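4.2 Loading the compartment

Read section 4.1 before placing food in the mini refrigerator. The unit must have stood upright and level on its countertop or table for at least 15 minutes before it is switched on.

1. Open the door fully. Check that the wire shelf sits level at mid-height.
2. Set the thermostat dial on the inside wall to the middle position.
3. Place tall or soft items, such as a round cake, on the compartment floor below the shelf. Use a flat plate.

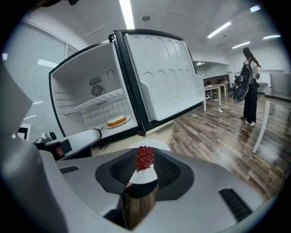

Dušan Kolář

4. Leave a gap between the food and the back wall. The fan vent must stay clear.
5. Keep cream toppings away from the underside of the shelf.

Note: Load on the shelf must not exceed 390 g per plate - heavier dishes go on the floor.

4.3 Adding small dishes

1. Set the plates on the table in front of the open unit before loading. Cooked shrimp and beans go on separate plates.
2. Cover shrimp before storage. Beans may be left uncovered for up to 18 hours.
3. Load one plate at a time, holding it level.

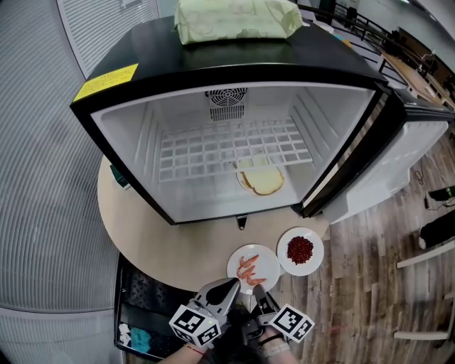 Julián Cordero, Technical Documentation, Hadel

4. Wrap bread before long storage. Unwrapped slices dry out in the fan's air stream.
5. Close the door and check that the latch engages.

Caution: Do not remove or cover the yellow warning label on the outer shell. Remove anything resting on top of the unit before moving it.

Caution: Keep the door open for no longer than needed. If frost forms near the vent, switch off and defrost as in section 6.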